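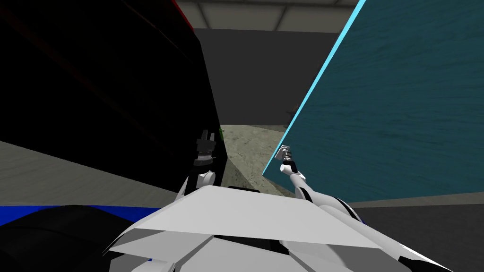 Sim view from the robot's head, both arms forward. Right gripper on the cyan edge of the teal panel, left gripper up in front of the black one.

November, panel task, remote control in sim

Forough driving, me on the log. Scene is the Cetira room with the two big leaning panels. Task as written: bring the right gripper to the edge of the teal panel, hold contact, push until the gap is wide enough for the base, keep the left arm out of the way. Only the right arm is scored.

Settings carried over from the last block. Hand controllers, position mode, scale 1:1, clutch on the left trigger. Contact stiffness in sim is still the Ostier default, which I think is too high. When the fingers meet the edge they chatter for a few steps and then settle. It shows in the wrist force trace as a burst before the flat part. I have not filtered it. If we filter, we do it at training time and leave the raw files alone.

Main trouble this morning was the left arm. Against the black panel the black gripper is very hard to pick out in the head view, and Forough was steering it by the white joint below the fingers. She parked it high and left it there. Fine for this task. It will not be fine for the two-handed version, where the left fingers have to meet the panel face. Options: lighter material on the panel, or a second view for the operator. I would rather have the second view – changing the material changes what the policy sees as well.

Right arm is easier. The cyan edge reads well against the gray wall, and she lines up on it directly. Depth is still a guess until contact. Two approaches stopped short and had to be restarted with the clutch.

Episode 147 has a clutch slip partway through the push. The target jumps and the arm follows. Marked bad, kept on disk. Episode length cap raised to 420 steps, as the old cap of 326 was cutting off the release.

Abbas wants the start pose varied more. Agreed, but base heading only for now. If we also vary the panel tilt we lose the comparison with the Standildale set.

To do:
– stiffness sweep, 3 values, same operator
– second operator view, ask Abbas where the Ghorbani camera config went
– replay 147 and check whether the slip is in the controller stream or in our logger
– rewrite the task text so it says where the left arm should be parked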